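Notebook – finishing bench, table refinish
August, entry 4

Started 9.10. The tabletop for the Flirnudham reading room has been on the bench since last night with the window vents shut. Room at 21 degrees when I came in. Final coat is the Gornley satin, thinned per the tin, applied with the short-nap pad along the grain. Denibbed between coats with the grey pad, wiped down, left.

Checked the surface under the overhead panel before touching anything. Fingertip test dry at the middle and at both ends. Slight drag near the back rail, so that strip stays uncovered until tomorrow.

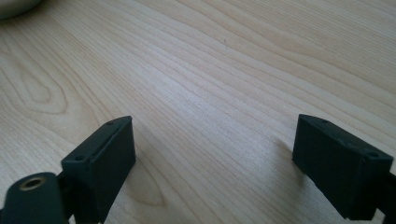
Fig. 1. Tabletop, upper coat. Oval figure to the left, arched figure lower down, reflection across the upper middle.

Grain reads clearly through the finish. Meinrad was worried the oval would go muddy under satin, as it did on the Jurčo sample. The lines around the lighter centre are still separate, so I am leaving the sheen as it is. The reflected band makes that part hard to judge from one side – to be looked at again with the lamp low and from the window end.

One tiny dark speck near the top centre. Not yet known whether it is dust sitting on the coat or a nib in it. Try a dry cloth first. If it stays, cut back locally with the grey pad and leave the rest alone.

Batch numbers, for the job sheet: finish 2,939, thinner 1,595. Both tins resealed and back in the metal cabinet.

Severin asked whether the underside needs the same number of coats. Two will do there, provided the edges get the full four. He will check with Bistura what they specified for the frame, as the drawing gives a finish for the top only.

To do:
– dry cloth on the speck
– low lamp check
– retest the back rail strip
– label the offcut and put it with the Jurčo sample

Stopped 11.40.

Last updated: August

Recent entries
Entry 3 – Denibbing and second coat
Entry 2 – Sample boards, satin and matt
Entry 1 – Sanding schedule, tabletop

Contact the workshop | © Bistura | Back to top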